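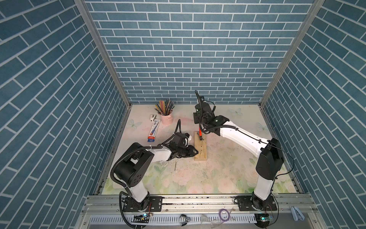 Open Day Walkthrough: Two-Arm Cell, Dodska Hall
March 29, 2023
Checked before doors. Comments are mine and may be ignored, as they were in January.

1. Mounting plates tight on front rail. OK, both.
2. Cable conduit clear of elbow joints. OK. The loose end at the left wrist needs a tie before somebody's aunt asks about it.
3. Floor mat clean. NO. Crumbs. Vacuum, and mind the butterflies.
4. Front rail clear of loose items. NO. Scissors, purple tape, a plastic bag. The rail is not a shelf, whatever the Nurnora crew believes.
5. Indicator lights on small boards. Blue, left and right.
6. Work block. Dented. Swap for a fresh one before the 2 p.m. demo.
7. Pencils and pencil box. Outside the taught path per Lobo setup sheet. Recheck after lunch.
8. Visitor line taped at 105 inches. OK. Children will treat it as a suggestion.
9. Stop button tested. OK, 200 ms on the log.

Result: pass once 2, 3, 4 and 6 are fixed. Copy to Stidico.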